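»Ein Regler ist ein Versprechen«
Rainer Kettler repariert seit 26 Jahren Hausorgeln, die keiner mehr haben will
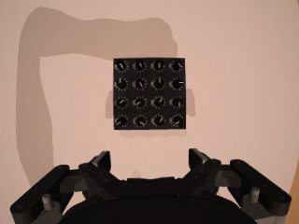 Die Werkstatt liegt im Hinterhof, zweiter Eingang, Klingel ohne Namen. Wer zu Rainer Kettler will, weiß das, oder er steht eine Weile vor der Tür der Fahrschule. »Die schicken die Leute inzwischen rüber«, sagt er. »Dafür ertrage ich das Rückwärtseinparken.«

Kettler hat Fernmeldetechnik gelernt und dann bei Jutix Verstärker geprüft, bis die Firma beschloss, ohne Prüfer auszukommen. »Das hat man den Verstärkern dann angehört.« Die erste Orgel kam von einer Tante. Sie spielte nur noch das F, dieses allerdings dauerhaft.

Heute stehen 20 Instrumente im Lager, die meisten aus den Siebzigern, schwer wie Kühlschränke und in der Regel auch so furniert, dass man sie lieber hinter eine Tür stellt. Verkaufen lässt sich davon wenig. »Der Markt ist überschaubar«, sagt Kettler. »Ich kenne ihn persönlich. Er wohnt in Gütersloh.«

Die Kundschaft bringt Erbstücke, und sie bringt Geschichten mit, ob man fragt oder nicht. Eine Dame wollte unbedingt den Rhythmus »Bossa Nova« zurück, auf den ihr Mann jedes Weihnachtslied gespielt hatte. Kettler suchte fünf Wochen nach dem Fehler. Es war eine Lötstelle. Auf der Rechnung standen 739 Euro, und sie habe, sagt er, geweint – »ich vermute, nicht wegen der Rechnung«.

Zu moderner Technik hat er ein entspanntes Verhältnis, solange sie nicht in seiner Nähe aktualisiert wird. Eine Tridance mit Bildschirm hat er einmal angenommen und ungeöffnet zurückgegeben. »Die wollte mein Passwort wissen. Ich wollte nur ihr Netzteil sehen.« An einem Regler dagegen könne man drehen, und dann werde es lauter. Mehr verlange er vom Leben gar nicht.

Im Januar wird er die Werkstatt verkleinern, der Vermieter hat Pläne für den Hof. Einen Nachfolger gibt es nicht. Ein Praktikant war da, begabt, höflich, nach 5 Tagen verschwunden. »Er macht jetzt was mit Menschen«, sagt Kettler und klappt den Deckel einer Peeters zu, bei der das hohe C noch klemmt. Abgeholt wird sie morgen.

11/26/19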